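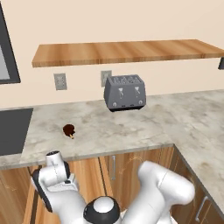
One reader wrote to us that her planner finds a path in the simulated kitchen every time she tries it by hand, and then fails in the long run during the night, always near the shelf. She asked if she should give it more planning time. My answer is: maybe, but first check the kitchen. The tips below are what I learned from preparing kitchen tasks in Skaleo and running them with the Hulero planner.

Tips for planning arm motions in a simulated kitchen

Make the collision shapes simple. A toaster with levers and knobs looks nice, but the planner does not need each knob. I use one box for the body and one small box for each lever. For the toaster slots I leave the real opening only if the task is to put bread inside. In my old scene the toaster mesh had 1,868 triangles, and after I changed it to boxes the planning became much quicker.

Do not forget what is above the counter. Many people add the counter and the cabinets to the collision world and leave out the wall shelf. The hand passes below it, but the elbow can go up into it. Add the shelf as a thick board, and make it a little thicker than it looks.

Treat the cabinet handles with care. A bar handle stands out from the door, so a link can touch it even if the door itself is far enough. I put one long box over the bar and the space behind it. When the task is to open the door, remove this box only for the last part of the motion.

Keep two safety distances. For the free motion I use 24 millimeters around everything. For the approach to a small object on the counter this is too much, and the planner will tell you that no goal exists. Use a smaller distance there, only between the hand and the object, and keep the big one for the other links.

Give the small food items a grasp list. If a thing has a stick or a stem, write the grasps in the frame of the item and let the planner choose. I wrote 344 grasps for one item with a script in Piras, and 226 remained after the check against the counter surface. It is enough.

Save the random seed. With each failed plan, write the seed, the start joints and the version of the scene into the log. Without the seed you can repeat the same request all the afternoon and not see the failure again.

Look at the failed plan with the collision shapes switched on. The normal view shows the beautiful kitchen, and your eyes believe it. I found once that my countertop box was higher than the drawn stone, and all the low grasps were refused for this.

Cindach users: the scene export changes the box sizes from full size to half size. Check one box by hand after each export.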